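Stoseck Opens Its Sorting Bench Workshop in Drunberg This February

For immediate release

DRUNBERG – I've been putting small parts into the wrong containers for most of my adult life, so I'm very happy to be the one writing this. Starting in February, Stoseck is opening its doors on Tuesday evenings for a hands-on workshop on setting up a bench you can work at. We're calling it the Sorting Bench, and it's open to anyone with a garage, a basement, a craft table or a kitchen drawer full of screws.

It started with our own mess. Stoseck is a small shop, and we repair and rebuild hardware for people around Drunberg. Last year we moved into the old Girard building, and when we unpacked we found 264 containers of one kind or another (jars, tins, coffee cans, a butter dish). Plenty of them held the same wood screws. I had bought those screws over and over, and I have the receipts to prove it!

So we spent the winter working out a system, and the system is pretty plain. Shallow trays for whatever you're using today. Longer, closed-up storage for what you aren't. Tape on the bench top so every tray has a spot to go back to. We use color a lot, too, and I was the last holdout on that one. I thought it looked like a preschool. Then I noticed I'd stopped reading labels – I just reached for the color I wanted – and I quit complaining.
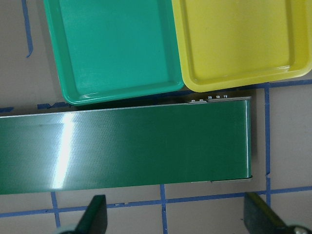 The tape has turned into my favorite part. It costs next to nothing, it peels up when you change your mind, and I've changed my mind plenty. My first layout had the trays so far back that I was leaning over my work every time I needed a washer. The second one was better. The one we teach now leaves the front of the bench open for the job itself, and you're welcome to argue with it, as people in our trial sessions certainly did.

The workshop runs 95 minutes, which came out of those trial sessions too. We tried a full two hours and folks were wandering off to look at the lathe. You'll start with a heap of mixed fasteners, sort them by type and then by size, lay out a section of bench with tape, and put a small job together from what you've sorted. Then you swap places with somebody and try to work at their bench. That last bit is a lot of fun and a little humbling. If a stranger can't find your hex bolts, you'll hear about it.

Bring your own parts if you like! A shoebox's worth is plenty. Please leave out anything oily, and please, no loose razor blades (we had a close call in the fall). We have gloves, magnets and more than 80 spare trays for you to try, and you can borrow as many as you need for the evening.

We're also putting out a printed guide called Lastora, with our bench layouts drawn to scale and a page on picking trays that stack without sticking together. Everyone who comes to a session gets a copy, and extras will be at the front counter. It's mostly drawings. I wrote the chapter on washers and it was cut down quite a bit.

Sessions begin at 6:30 p.m. on Tuesdays at the Stoseck shop in the Girard building in Drunberg. The side door is the one to use, and there's parking behind the building. Space is limited by how many benches we can fit, so please sign up at the counter or give the shop a call before you come. Kids are welcome with a grown-up.

Reporters who'd like to visit a session or get a copy of Lastora can reach us through the shop during business hours. Come with a few loose screws in your pocket and we'll put you to work.

About Stoseck
Stoseck repairs and rebuilds household and workshop hardware in Drunberg. The shop is open to walk-in customers.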